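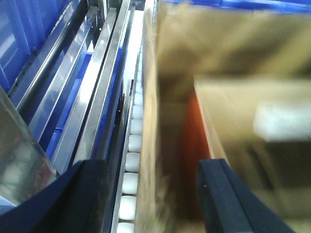

Call for participants: Mumesus shared workshop build

Mumesus is a two-fingered robot arm and a short packing line, built by the members of the Antoniuk shared workshop. The arm works beside a roller conveyor and moves single items in and out of cardboard boxes. The mechanical build is finished. The grasping software is not, and we are looking for participants for the next phase, which starts in May.

The work

Participants drive the arm by hand control and record each attempt. The target for this phase is 1,000 recorded picks. So far we have 219, of which 56 have been rejected at review, mostly for missing joint data.

The camera sits at the gripper and looks out past both fingers. Rollers, steel rails, blue bins and the open box can all be in view at once. Fast moves over the box blur the right side of the view while the rollers stay fairly sharp, so operators are asked to slow down before the fingers cross the box wall. Shiny rails and white rollers also upset the exposure towards the far end of the conveyor. One participant with some knowledge of camera settings would be useful here.

Places open

Operators (evening sessions, 18:30 to 21:00). No previous experience needed. You will be shown the controls and the stop procedure, and will do 200 practice moves before your recordings are kept.

Data reviewer (from home). Watch recordings, mark the start and end of each grasp, reject faulty files. You need a computer that plays video without stuttering and a tolerance for repetition.

Electronics (in the workshop). The Elico motor board resets under load when the wrist and gripper move together. We suspect the supply wiring. You should be able to use an oscilloscope and solder to a decent standard.

Software (either). Python and basic Linux. The logger drops entries when the disk is busy and needs a proper write queue.

What we ask

Two sessions a month for operators, four hours a month for everyone else. Minimum age is 18. Closed shoes in the workshop, long hair tied back, no gloves near the rollers. Operators work in pairs, with one person at the stop button whenever the arm is powered.

What we offer

The places are unpaid. Workshop membership is free for the length of the phase, including use of the lathe and the Eltel bench supplies. Wiring drawings, code and all accepted recordings are shared with every participant, who may use them for their own builds.

To apply

Write to the workshop through the contact form with the subject "Mumesus". State which place you want, which evenings you can manage, and anything you have built or repaired that bears on it. A CV is not required. Applications close at the end of April.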